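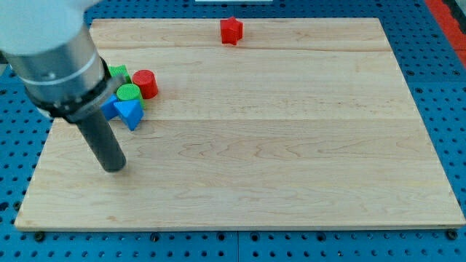 How do you keep score for a runner who reaches on a dropped third strike?

Posted by Bravton_Scorer

Hello to all. I am new as scorekeeper for an amateur baseball team in Prodemberg, we play in a small league with 5 clubs. I learned the game as an adult, so please forgive me if this is a basic matter.

In our last game against Greltitz we had this situation in the sixth inning. Two outs, runner on second. Our pitcher throws a curve in the dirt, the batter swings and misses for strike three, and the ball goes past the catcher to the fence. The batter runs to first and is safe. The runner from second stops at third. The next batter hits a home run, so three runs come in.

I wrote a strikeout for the pitcher and a wild pitch. The scorer of the other team says it can't be a strikeout when the batter is not out. He also says all three runs are earned, as a wild pitch is the fault of the pitcher. I have read the rules two times and I am still not sure. Who is right?

Also, how do you write this in the box on paper? My score book is the small Skinner one and there is not much space.

outfield_gate

You are right about the strikeout. The pitcher gets a strikeout and the batter is charged with one, even when he arrives safely at first base. This is how a pitcher can have four strikeouts in one inning.

For the runs, the other scorer is also right, but be careful with the reason. When you decide on earned runs you must rebuild the inning without errors and passed balls. A wild pitch stays in, as it belongs to the pitching. So with a wild pitch, the batter who reached first counts as a normal runner, and all three runs are earned.

If you had judged it as a passed ball, it changes completely. Then the catcher should have stopped the ball, the inning should have been over with the strikeout, and none of the three runs is earned. You see that the choice between the two matters a lot for the pitcher. A ball which touches the dirt before it reaches the catcher is a wild pitch, so from what you describe I would not change your decision.

In the box I write K, then a short line, then WP – small but readable. After it I draw the line to first base as for any other runner. Do not put the number of the out in the circle, there was no out. I have seen this mistake many times, and afterwards the inning seems to have four outs.

lefty192

i think its an error on the catcher? we always put E2 in our league

outfield_gate

E2 would be correct if the catcher had blocked the ball, picked it up and then made a bad throw to first. In the story above there was no throw.

Bravton_Scorer

Thank you very much, this is clear now. I did write the out in the circle, and I wondered why my page did not agree with the innings pitched. I will correct it with a pencil and send the sheet again to Greltitz.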